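# Desk telephone

A desk telephone is a phone that lives on a table and stays there. It has a base, a handset that rests on the base, and (on most of the ones I care about) a coiled cord joining the two. I've been writing entries for the Tilaslow household encyclopedia for a while now, and this is the one I kept asking for, so forgive me if I run on a bit!

## Name

People say desk phone, desk set, table phone or just "the landline," though that last one properly means the wire in the wall and whatever is plugged into it. Katherine Arboleda, who edits these pages, wanted the article filed under "Landline." I talked her out of it. Plenty of office desk phones run over the same network as the computers and have never met an old-style phone line in their lives.

## Parts

**The base.** This is the heavy bit, or it should be. A good base doesn't slide toward you when you pick up the handset and lean back in your chair. It usually holds the keypad, the ringer, the volume control and, on older office models, a paper strip under clear plastic where somebody once penciled in extension numbers. Turn one over and you'll normally find rubber feet, a label, and a channel where the line cord tucks in.

**The handset.** One end goes to your ear and the other to your mouth, and I still think it's the nicest shape anyone has come up with for talking. You can pin it between ear and shoulder and have both hands free, which I do constantly and which my neck has opinions about.

**The cradle and the hook switch.** The cradle is the pair of hollows the handset sits in. Somewhere in there is a small button or tab, the hook switch, and pressing it down hangs up the call. If the handset is a little crooked the switch may not go all the way down, and then your callers get a busy signal all afternoon. Mi-kyung Myung at the Nivanstead office swears that half of the "broken" phones she is handed only need the handset set down straight.
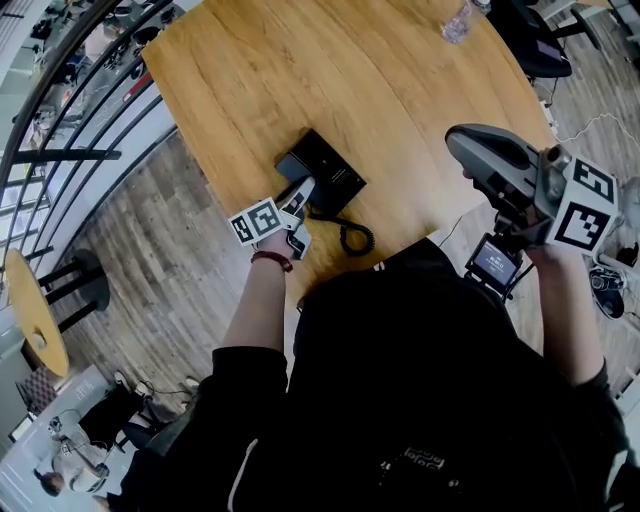 **The coiled cord.** It stretches when you walk off to look out the window and pulls itself back when you return, at least while it's young. The plugs at the ends are small and clear, with a springy tab, and they're a bit narrower than the plug on the wall cord. Don't try to swap the two. I did once, with some force, and I had to buy a new base.

## Tangles

Every coiled cord twists in time. You pick up with one hand, change ears, hang up with the other, and each time that adds a half turn. The usual cure is to unplug the cord from the base, hold it up high and let the handset dangle and spin until it stops (over a carpet, please). If some of the coils have flipped and wind the wrong way, work the flip along to the nearest end with your fingers. It takes patience, but it's oddly pleasant with the radio on.

## Cleaning

A soft cloth, barely damp, does for the base and the handset. Unplug first. For the crevices around the keys I use a dry paintbrush, and Jozef Van Hecke, who sends me long letters about these entries, prefers a wooden toothpick. The mouthpiece gets grubbier than you'd think. Cords can be wiped by pulling them straight through a folded cloth, a foot or so at a time.

## Extensions and numbering

Inside a building, each desk phone generally has its own short number. At Nivanstead mine was 129 and the front desk was 13, and I can still dial both without looking. Longer internal numbers, such as 1602 or 1701, often begin with the floor, though plenty of offices move people around and never renumber anything.

## See also

- Answering machine
- Phone jack
- Speakerphone
- Switchboard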